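# Grip Limits Should Be Written per Object, Not per Task

Most handling rules for two-finger grippers are written at the task level. A sheet says "move fruit to tray" and gives one force ceiling, one approach speed and one pass mark. Wustbridge's internal practice note, which my group at Lerkness adopted last April, follows that pattern. I think the pattern is wrong, and the fix is cheap.

A mandarin has a loose peel and yields before it slips. A glazed or dried item of the same diameter is sticky on top and may be firm underneath. A task-level ceiling has to be set for the weaker of the two, so the operator either drops the firm item or learns to ignore the ceiling. We reviewed 516 pick records and found the second habit in 84 of them. The written limit had been exceeded, the record was marked as a pass, and no deviation was logged.

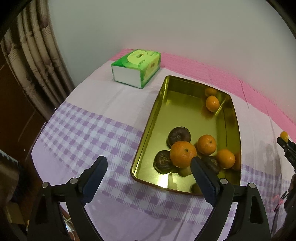
Kamonchanok Thammasiri, who maintains the Kaewsai checklist, argues that per-object limits make the paperwork unmanageable. Her point has weight. A household set can run to 700 items, and a limit that has to be looked up during a session will be guessed. My answer is to group by surface and stiffness. Five classes cover nearly everything we handle: soft peel, firm peel, tacky, rigid, and flexible pack. The operator names the class at the start of the pick, and the limit follows from it.

Three other clauses belong in the same revision.

1. Contact with the container counts as contact. A fingertip that presses on a tray wall while reaching for an item should be logged the same way as a touch on the item.
2. Where two grippers share a work area, the rule should state which one yields. "Avoid collision" is a goal and can't be audited.
3. Cables get a routing line in the setup check. On soft surfaces such as bedding they shift during work, so the check is repeated at each break.

Eyerusalem Moges has objected to the first clause on the grounds that it will inflate deviation counts. It will. The Zomenier trial logged 874 picks under a similar wording and the counts rose in the first week. I would accept that cost, as the earlier numbers were low only for lack of a box to tick.

The draft wording is with both reviewers. I have asked for comments on the class boundaries first, in particular the line between firm peel and rigid, where our own operators still disagree.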